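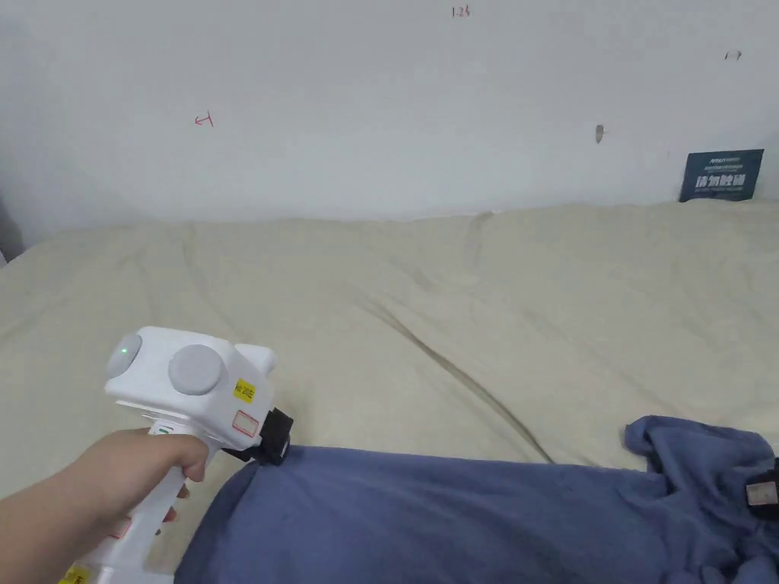
Ticket 1471, Lillengate guest rooms, opened by me (Dagný). The cream cover on the bed in the back room won't lie flat, and I've been fighting it all morning! I tried folding the blue top on it and every sleeve ended up following a wrinkle. You can see the long crease running down towards the blue cloth, and that's the one that keeps coming back. I've pulled it tight from the wall side 3 times now (it's a Homex cover, washed at 60, which might be my mistake).

Žydrūnas reckons it's caught behind the bed somewhere. I had a feel along the back and it's lumpy where it meets the wall, so he may be right. Still open.

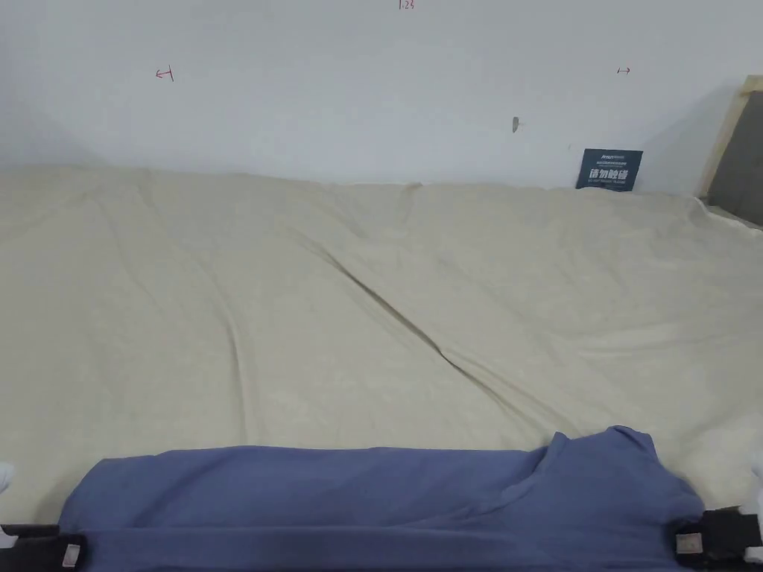

## What I'm trying next

- Pull the bed out and re-tuck the back edge, leaving the "请勿触碰" card standing where it is
- Iron the diagonal bit on low, through a tea towel
- Ask Þórey if there's a bigger cover in the cupboard
- Red marks on the wall, including the 1.23: separate ticket please, I'm not scrubbing those today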